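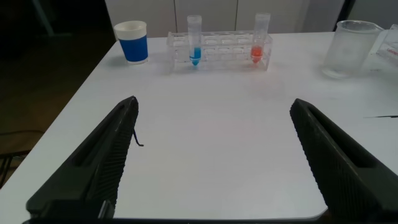 Zwischenablage-Verlauf einrichten und endlich nix mehr verlieren

Kurz vorweg: Diese Anleitung ist für Windows, mit einem Abschnitt zu macOS und Linux weiter unten. Stand Januar. Wer nur die Tastenkombi sucht: Windows-Taste + V. Fertig. Wer wissen will, wie man das ordentlich einstellt, Sachen anpinnt, Passwörter draußen hält und wann ein Zusatzprogramm lohnt, liest weiter.

Worum geht's

Man kopiert was, dann kopiert man was anderes, und das erste ist weg. Kennt jeder. Bei mir war es zuletzt eine Kundennummer aus einer Mail, danach noch schnell einen Link kopiert, Mail schon archiviert, Suche ging los. Zwanzig Minuten. Dabei merkt sich Windows die letzten Einträge längst, man muss es nur einschalten. Ab Werk ist der Verlauf meistens aus.

Was ihr braucht

Windows 10 oder 11, halbwegs aktuell. Keine Adminrechte, normalerweise. In Firmen kann der Verlauf per Richtlinie gesperrt sein, dann ist der Schalter grau und ihr müsst bei der IT fragen. Fünf Minuten Zeit.

Schritt 1: Verlauf einschalten

Windows-Taste + V drücken. Kommt ein kleines Fenster mit dem Knopf "Einschalten", draufklicken, das war's schon.

Kommt nichts oder was Leeres ohne Knopf: Einstellungen öffnen (Windows-Taste + I), dann System, dann ganz runter bis Zwischenablage. Schalter bei "Zwischenablageverlauf" auf Ein. Unter Windows 10 heißt der Punkt fast gleich, sieht nur anders aus.

Wichtig: Was ihr vor dem Einschalten kopiert habt, taucht nicht mehr auf. Der Verlauf fängt bei null an.

Schritt 2: Testen

Editor aufmachen. Drei Wörter schreiben, jedes einzeln markieren und mit Strg + C kopieren. Dann Windows-Taste + V. Alle drei müssten in der Liste stehen, das neueste oben. Anklicken, wird eingefügt. Geht auch mit den Pfeiltasten und Enter, ist schneller wenn man sich dran gewöhnt hat.

Strg + V macht weiterhin genau das, was es immer gemacht hat, also den letzten Eintrag einfügen. Da ändert sich nichts.

Schritt 3: Anpinnen

Im Verlauf ist Platz für 25 Einträge, danach fliegt der älteste raus. Und beim Neustart wird alles geleert. Ausnahme: angepinnte Einträge. Neben jedem Eintrag gibt es das Pin-Symbol (je nach Version direkt sichtbar oder hinter den drei Punkten). Draufklicken, bleibt.

Bei mir angepinnt:
IBAN vom Vereinskonto
die lange Signatur mit Umsatzsteuer-ID
eine Standardantwort für Rückfragen zu Terminen
zwei Sonderzeichen, die ich auf der Tastatur nie finde

Mehr würde ich nicht reinpacken. Ab zehn Pins scrollt man nur noch. Für lange Textbausteine lieber ein eigenes Werkzeug, siehe unten.

Schritt 4: Synchronisieren oder eben nicht

Auf der gleichen Einstellungsseite gibt es die Synchronisierung über mehrere Geräte. Dafür muss man mit einem Microsoft-Konto angemeldet sein. Zwei Varianten: automatisch alles, oder nur was man von Hand freigibt.

Ich hab es aus. Wer es nutzen will, nimmt die manuelle Variante. Sonst wandert jeder kopierte Schnipsel in die Cloud, auch die, an die man gar nicht denkt.

Schritt 5: Passwörter raushalten

Der Punkt, den die meisten überspringen. Bitte nicht überspringen.

Der Verlauf speichert erst mal alles, was kopiert wird. Also auch Passwörter, PINs, TANs. Gute Passwortmanager markieren ihre Einträge so, dass Windows sie nicht in den Verlauf nimmt. Nicht alle tun das. Testen geht so:

Im Passwortmanager ein unwichtiges Passwort kopieren.
Windows-Taste + V.
Steht es da? Dann in den Einstellungen des Managers nachsehen, ob es eine Option dafür gibt. Heißt oft "Vom Verlauf ausschließen" oder so ähnlich.
Steht es nicht da, alles gut.

Den Test nach größeren Updates nochmal machen. Bei mir war die Option nach einem Update mal wieder zurückgesetzt.

Einzelne Einträge löschen: drei Punkte, Mülleimer. Alles löschen: "Alle löschen" oben in der Liste. Die Pins bleiben dabei stehen, die muss man erst lösen. Wenn also mal eine PIN angepinnt war, wirklich von Hand weg damit.

Schritt 6: Ohne Formatierung einfügen

Gehört nicht direkt zum Verlauf, aber danach wird immer gefragt. Text aus dem Web kopiert, in Word eingefügt, auf einmal hellblau und in Riesenschrift. Strg + Umschalt + V fügt in vielen Programmen nur den reinen Text ein. In Browsern eigentlich überall, in neueren Word-Versionen auch. In älteren: rechte Maustaste, dann das Symbol "Nur den Text übernehmen".

Unter Windows 11 gibt es im Verlaufsfenster hinter den drei Punkten auch "Als Text einfügen". Klappt nicht mit Bildern, logisch.

Grenzen vom Bordmittel

25 Einträge sind schnell voll. Eine richtige Suche fehlt. Dateien, die man im Explorer kopiert, landen nicht im Verlauf, nur Text, HTML und Bilder. Und pro Eintrag ist bei 4 MB Schluss, große Screenshots von zwei Monitoren können da schon drüber liegen. Dann fehlt der Eintrag halt, ohne Meldung.

Für die meisten reicht es trotzdem.

Wenn es mehr sein soll: Zusatzprogramm

Ich nutze auf dem Arbeitsrechner seit einer Weile Kelelex. Klein, läuft im Infobereich neben der Uhr, speichert lokal. Einrichtung in Kurzform:

1. Installieren, beim ersten Start "Nur lokal speichern" wählen.

2. In den Optionen die Anzahl der Einträge festlegen. Voreingestellt sind 200. Ich hab auf 1.000 gestellt, das läuft flüssig. Maximum ist 3.000, damit wurde die Suche auf meinem alten Laptop zäh.

3. Tastenkürzel ändern. Standard ist Strg + Umschalt + V und das beißt sich mit dem Einfügen ohne Formatierung von oben. Ich nehme Strg + Alt + C. Vorher gucken, ob das Kürzel nicht schon irgendwo belegt ist.

4. Ausnahmeliste füllen. Passwortmanager rein, Banking-Software rein, privates Browserfenster rein. Den Test aus Schritt 5 auch hier machen, nur eben im Fenster von Kelelex.

5. Windows-Verlauf ausschalten, sonst läuft alles doppelt. Zwei Listen mit unterschiedlichem Inhalt machen einen wahnsinnig.

6. Automatisches Aufräumen an. Bei mir 30 Tage. Davor hatte ich das nicht gesetzt und auf dem Zweitrechner lagen irgendwann 1.539 Bilder im Datenordner, fast alles Bildschirmausschnitte, die kein Mensch mehr braucht. Der Ordner wird nämlich nicht durch das Limit für Text begrenzt, Bilder zählen extra. Steht in der Hilfe, aber ganz unten.

Alternative wäre Grovow. Hübscher, mit Ordnern für Textbausteine, will aber beim Start ein Konto. Hab ich nach zwei Tagen wieder runtergeworfen, wegen dem Konto, sonst war's ok. Wer viel mit Vorlagen arbeitet, kann mal reingucken.

macOS

Bei älteren Systemen ist kein Verlauf dabei, bei ganz neuen steckt einer in der Spotlight-Suche. Muss man einmal aktivieren. Auf älteren Macs geht nur ein Zusatzprogramm aus dem App Store. Dort unbedingt vorher schauen, wo gespeichert wird. Ohne Formatierung einfügen heißt am Mac übrigens Wahl + Umschalt + Befehl + V. Vier Tasten, Fingerakrobatik.

Linux

Kommt auf die Oberfläche an. KDE hat mit Klipper seit Ewigkeiten einen Verlauf drin, Symbol sitzt in der Leiste, Rechtsklick, einrichten. Bei GNOME braucht es eine Erweiterung. Und nicht vergessen: Unter X11 gibt es zwei Zwischenablagen, die normale und die mit der mittleren Maustaste. Klipper kann beide zusammenlegen, muss man aber mögen. Ich lass es getrennt.

Wenn es nicht geht

Windows-Taste + V tut gar nichts
Prüfen, ob ein anderes Programm das Kürzel geklaut hat. Tastatur-Tools sind da Kandidaten, auch die Software von Gaming-Tastaturen. Manche haben einen Spielmodus, der die Windows-Taste komplett sperrt. Einmal abschalten, nochmal probieren.

Fenster geht auf, bleibt aber leer
Abmelden, anmelden. Hilft das nicht: Verlauf aus, neu starten, Verlauf wieder an.

Eintrag wird angeklickt, aber nicht eingefügt
Der Cursor muss schon im Textfeld stehen, bevor man das Fenster aufmacht. Bei Programmen, die als Administrator laufen, klappt es oft gar nicht. Dann den Eintrag anklicken und von Hand mit Strg + V einfügen, manchmal reicht das.

Schalter ist ausgegraut
Richtlinie. Auf dem Privatrechner kommt das von Tuning-Programmen, die "Datenschutz" einstellen. Dort rückgängig machen, nicht in der Registry rumfummeln, wenn man nicht weiß was man tut.

Remotedesktop
In der Sitzung hat der entfernte Rechner seinen eigenen Verlauf. Kopiertes geht rüber, sofern die Zwischenablage in den Verbindungsoptionen angehakt ist (Lokale Ressourcen). Die Pins bleiben auf dem jeweiligen Gerät.

Nachtrag: Wurde gefragt, ob der Verlauf den Rechner langsam macht. Das Bordmittel nicht, hab keinen Unterschied gemerkt. Kelelex braucht mit vielen Bildern etwas Speicher, auf einem Gerät mit 4 GB RAM würd ich das Limit eher bei 200 lassen.

Nachtrag 2: Die Option fürs automatische Aufräumen sitzt in der neuen Version unter "Speicher" und nicht mehr unter "Algemein". Text oben passt trotzdem noch.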